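The Chair That Ate My September
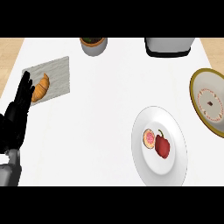
A white table with a potted plant at the far edge, in a computer render.

Search the magazine Enter keyword Go

I bought the chair on a Thursday, for 30 quid, from a man called Donal Heffernan who was very keen for me to get it out of his hallway. It's a wingback, big enough to nap in, and it was covered in a mustard dralon that had gone bald on both arms. I thought I'd have it re-covered by the weekend. (I know.)

My friend Éabha Moriarty has been upholstering for 23 years and she laughed at me down the phone. First question: how many metres had I bought? I'd bought four, in a lovely heathery wool called Skurside, because four sounded like loads. A wingback wants more like six, she said, and more again if there's a pattern to match across the back and the seat cushion. Luckily mine was plain, but I still had to go back to the shop, where Kamlesh Bansal very kindly checked the dye batch before he cut me another length. Always ask about the batch! Two rolls of the same colour can look like cousins once they're side by side on a chair.

Then there's the rub count. Fabric gets rubbed by a machine until it starts to wear through, and the number goes on the label. I'd fallen hard for a slubby linen called Histar that came out at 2,000, fine for a cushion you never lean on and hopeless for a chair with a teenager in it. Kamlesh steered me off it and on to the wool, and I sulked for a day.

Stripping the old cover took me three evenings. I pulled out 79 staples from one wing alone and then stopped keeping score. Éabha made me label each piece as it came off, with an arrow for which way was up, and keep them all as patterns. The wool has a slight nap, so every bit has to run the same way, brushing down towards the floor. I cut one inside arm upside down and it looked a completely different colour under the lamp.

The piping I handed over to Niamh Lynch, who has a proper walking-foot machine and did the lot while I drank her tea. I did the stapling myself, back to front and then back out again, twice, until the corners lay flat.

It's by the window now. The left wing is a bit lumpy if you press it, and I still have to sew the bottom cloth on.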